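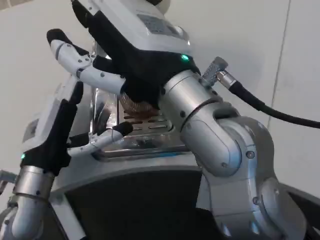 The stainless steel machine with its slotted drip tray, at the Dhillon open house

So I finally made it to the Dhillon open house on December 14, 2025, after missing the one in May (my own fault, I mixed up the weekends). Parking was $5 and a bit of a hike, but the coffee smell in the lobby made up for it!

I headed straight for the stainless steel. I've been thinking about redoing my counter at home and I'm a sucker for a drip tray – the slotted metal kind, where you can set a cup down and forget about the dribbles. Against a plain white wall the whole thing looks so clean. Mine sits against yellow tile from before I moved in, and I came home with ideas about that too.

Morven Moffat led our group and let us hang around and ask things. I wanted to know how often a tray should come out for a rinse, and she said every evening, with hot water and a soft brush. Oops. I do mine on weekends, maybe.

We got 17 minutes in the tasting room after that, which went by way too fast. I had the Zarora roast twice and bought a bag on the way out. Next time I'm bringing Ryota and getting there before lunch, when the line for the pastries is still short.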